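Print this page
E-mail this page

The Monday table, Lelosstead

Quick one, typing this between sessions. People kept asking what we do at the back table in July so I've put the gallery up at last. Mostly small things on boards. Blocks, tape, paper, a lot of pencil stubs. Na-rae Byun set up the game and Yannick Tanguy wrote the rules, then rewrote them twice. Captions are short becuase I have to be out of the room by six.

The rules, for those who missed the sheet. One board, one piece to start. Tape marks home. You move the piece off home and bring it back, and the other side calls the square. No sliding. No nudging with a sleeve (Yannick, looking at you). If a piece lands crooked it stays crooked till your next go.

Scores so far, Cheon side 137, Flidberg side 70. Not close. Flidberg want a rematch and want it on their own board, which has a wobble, so we'll see.

Pieces are from the old Deretti box, 288 in it when we got it and who knows now. If you find one in a coat pocket bring it back please. Same goes for the tape. We go through a lot of tape.

Gallery starts below, more when I get the rest off Na-rae.

Yellow on its tape, white board, the good wood table underneath. Plain setup, the one we teach new people on.

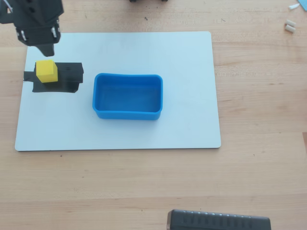 Next round is the long one, 46 turns a side, and we stop for tea at the halfway point whatever the score. Bring your own mug. Newcomers fine, no need to sign up, just turn up before the first call and somebody will find you a side. Yannick is doing a shorter rule sheet, one page he says. Corrections to the scores go to Na-rae and not to me, I only type them in.

Print this page
E-mail this page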